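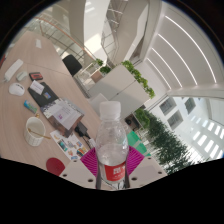

Bottle work at the club table. Two jaws, ribbed finger pads, one bottle with a red label.

About the Kerneck Robotics Club

We are a student robotics club at Kerneck School in Trarkthorpe. We have 18 members, we meet twice a week during the school year, and we build and test machines that pick things up and put them down. That is most of what we do. If you came to this page looking for the future of work, there are other clubs with better posters.

We started as a competition team. For a few seasons we did what competition teams do: bought the kit, built the robot, printed shirts, drove a long way, and watched the thing stall in the middle of a mat. We placed well once. The robot that did it could move foam blocks of a certain size on a floor of a certain color, and when we brought it back to school it couldn't do anything else. Some members were fine with that. Others started asking what exactly we had taught ourselves, and the club you are reading about grew out of that argument.

What we do now

The main project is called Bonora. It is a study of grasping, which means getting hold of an object without crushing it, dropping it or knocking over whatever is next to it. Students use a gripper held in the hand, with a camera on it, to pick up ordinary things: bottles, cups, packets. The recordings go into a set that we sort, label and use to train small models. Our target is 2,000 usable recordings. We put the word usable in there on purpose. A lot of what gets recorded in a first session is a student talking to a friend while the gripper points at the ceiling.

We work on tables with stuff on them. A computer mouse, a sheet of stickers, a cup with a spoon in it, a power adapter and its cable may all be within reach of the same grasp, and we leave them there. A grasping demo on a bare white table tells you how the machine behaves on a bare white table. We have sat through plenty of those demos and clapped politely.

Clear bottles get more of our time than any other object. They shine, you can see through them, and the liquid shifts when they tip. Members tend to think the bottle will be easy and the cup will be hard. Please try both before you write your plan.

What we don't claim

Parents ask whether joining will get a student into engineering school. We don't know. Some former members went that way and they might have gone anyway. We have never run a comparison and we are wary of clubs that talk as though they have.

We also don't say that our robots "learn like children do." They don't. A model that has seen plenty of bottles may still fail on a new one, and a good share of our meetings is spent finding out why. Members keep a failure log, and it is longer than the results page. New members read the log first.

We don't use the word intelligent in reports. A student who wants to use it has to say what would have happened differently if the machine weren't.

Competitions

We still enter one, the Venkataraman Open, held every January. We picked it because the judges swap the objects on the morning of the event, so a robot tuned to one shape gets found out fast. Ours has been found out twice. We expect to be back, with modest hopes and spare fuses.

Joining

Any student at the school can join. You don't need to know how to code, and if you do, expect to spend your first 2 sessions on the gripper like everyone else. You will be asked to write down what you think will happen before you try a thing, and to leave the note alone afterward even if it makes you look silly. Members who only want to drive a robot around are usually happier in another club, and we'll tell you so.

There is no fee. We don't take sponsorship from companies that want a logo on the machine, mainly after one season of peeling stickers off a motor cover.

Visitors can sit in on a regular session. We don't put on a show for them, so you may see an afternoon of people picking up the same bottle and arguing about labels. Ask at the school office for this term's meeting times.

Page last updated Aug 7, 2023.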